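Laundry Room > Fabric Care > Folding and Storage

Print this page | E-mail this page

Folding mesh cloths for drawer storage

Open-weave mesh cloths do not hold a crease well. The weave gives in both directions, and a stitched edge is stiffer than the cloth it borders, so a fold made in the usual way tends to spring open. The method below uses the hem as the guide.

Clear a section of worktop and lay a towel on it. The towel need not be flat. Its purpose is to stop the mesh sliding. Shake the cloth once and find the stitched edge.

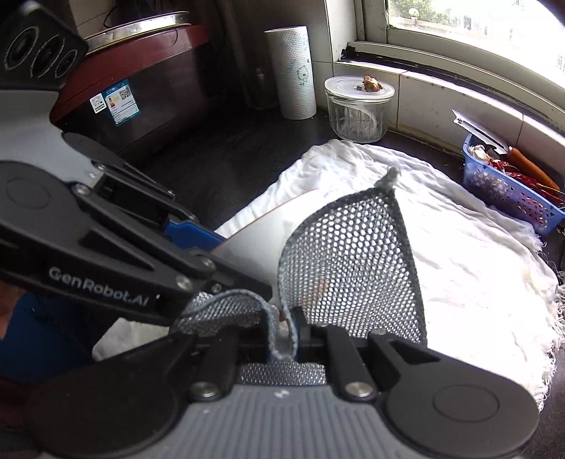
Reading time: 2 minutes

1. Pinch the cloth near the middle and lift it so that both sides hang in a U. A narrow pinch is sufficient.

2. Let the sides settle. If one is larger, move the pinch towards it and repeat.

3. Lower the cloth on to the towel and bring the hems together. Align the corners first, then the edge between them. Do not pull along the hem, as this distorts the weave.

4. Smooth from the fold outwards with a flat hand.

5. Fold once more across the width. For a cloth 53 cm long, stop here. Longer cloths take a third fold.

Store upright in a shallow drawer. The Mistley drawer divider, set at 17 cm, takes a single row. Do not stack heavy towels on top.

Filed under: Cloths, towels and small linens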